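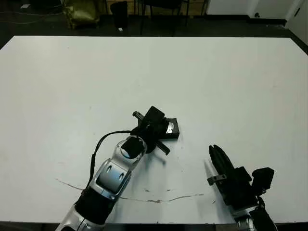 Can a machine do your chores yet? A room-by-room guide

332 shares | 60 comments

Readers keep asking whether it is worth waiting for a robot before buying another mop. The short answer is that a few jobs can be handed over now, a few can be half handed over, and most still belong to you. These notes cover the ordinary jobs in a house and a small workshop, with tips for doing them well in the meantime.

Floors

Robot vacuums are good at dust, crumbs and pet hair on hard floors and short carpet. They are bad at cables, tassels and socks. Walk the room first and pick up anything thinner than a finger. Clip charger leads to the back of the desk or run them along the skirting board. Empty the bin after each run and cut hair off the brush once a week with small scissors.

You will still need to do edges and stairs by hand. Do them before the machine goes round, so that it collects what you knock down.

Tables and worktops

Wiping is harder for a machine than it looks. An arm can drag a cloth across a flat top, but it has to know how hard to press and whether a mark is dirt or damage. People settle that with a fingertip.

For a white matte top, use a damp microfibre cloth and a drop of washing-up liquid, then a second cloth with plain water. Grey scuffs usually lift with a melamine sponge. Go lightly, as it will polish a matte finish and leave a shiny patch. If a line stays put, run a nail across it. If the nail catches, it is a crack and scrubbing will only push dirt in. Brush the specks out with a dry toothbrush and seal it with a filler made for that surface.

Clearing up small things

Picking up one object from a bare table is something arms with two-fingered grippers can manage. A drawer of mixed batteries, pegs and string is another matter. Shiny black items are awkward too, because reflections can confuse a camera.

Thilini Munasinghe, who runs the repair bench at Pollholm, sorts parts on a pale tray for much the same reason: she can see them. Her other tips:

Keep one tray per job and don't start the next until it is empty.
Lay flat parts down with a corner over the tray's edge so you can get hold of them.
Put screws in a lidded pot straight away.

Laundry

The washing machine and dryer did most of this work long ago. Folding is the part left over. There are machines that fold a towel, slowly, if someone hands it over flat. A basket of tangled shirts is still a job for you. Shake each piece as it comes out and fold the towels first – they make room for the rest.

Dishes

A dishwasher is the best household robot most of us own. Loading it remains manual. Scrape, don't rinse, and face plates towards the centre. Clean the filter every 2 weeks. Tablets work well enough at 60 degrees for greasy pans, and a cooler programme will do for everyday plates.

The workshop

Machines do well where the same part arrives in the same place each time. In a small shop that seldom happens. Yabsira Negussie looked into an arm for packing at Dewan in February and decided against it for now. Fixing the parts in a simple jig made the hand work quicker, and the jig will still be useful if an arm comes later.

If you are thinking along those lines, start with the bench. Mark where things go with tape, get bags and bins out of the walkway, and tie cables up off the floor.

What to buy now

A vacuum, if your floors are mostly clear. A dishwasher, if you have the space. For the rest, two good cloths and a stiff brush. We will go through the page again when there is something new worth plugging in.

68 people found this helpful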